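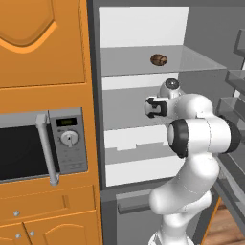

Fridge notes, morning

Up before the alarm because I went to bed thinking about shelf height and woke up with the fix half written. I love when that happens. The planner in Trostitell treats the whole fridge cavity as one open box, so of course it's happy to send the elbow anywhere it likes, and of course the collision checker then throws out most of what it comes up with. Splitting the cavity into one volume per shelf took me 20 lines. Twenty! I've been dreading that job since June.

Started the overnight batch log over toast. 1,710 planning calls, and the slow ones are nearly all reaches to the second shelf with the door open wide. I'd always blamed the door bins. Now I think it's the wrist, which keeps looking for a nicer angle when the one it has is perfectly good. I put a small cost on wrist rotation near the goal and the paths calmed down straight away - much less of that silly corkscrew on the way in.

After lunch
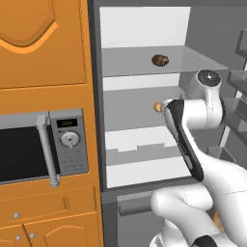 Perception took up the whole early afternoon. Chien is the segmentation module I've been nursing along, and its weak spot is anything that gets covered up at the last moment, right when the controller most wants a good pose. The old behaviour was to re-estimate from whatever pixels were left, so the centre of the object would slide away from the hand as the hand arrived. With the little yellow-orange thing on the second shelf, partly behind the gripper, you can see exactly the sort of view that used to wreck it. So now Chien holds the last confident pose and only lets it go if the visible part disagrees by more than 2 centimetres. It's such a plain idea that I'm a bit embarrassed by how long I spent on the fancy version.

I also gave the pose marker in the viewer its own colour when it's being held. Should have done that ages ago. Half my debugging this year has been guessing which estimate the controller was listening to.

Merged both branches into Grorkgate and kicked off 46 scenarios with the new settings. The config loader complained about a missing key, then a misspelled one (mine), then finally ran. I made tea and sat there watching the joint plots fill in like it was the footy. 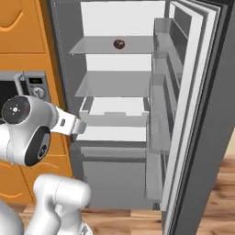

The other thing I want from this batch is timing. The controller runs happily at its own rate, but the planner hands over a fresh path whenever it feels like it, and if that lands mid-move there's a little hitch in the velocity trace. Cerkton has a blending routine I wrote for the drawer task, and I reckon it can be lifted across with hardly any changes. Need to check how it behaves when the new path starts behind the current position, as the drawer never asked that of it.

Wrote the test for that before dinner and left it failing on purpose so I know where to pick up tomorrow. Also to do: rename the shelf volumes to something sensible, because "box_b_new" is going to annoy me within a week.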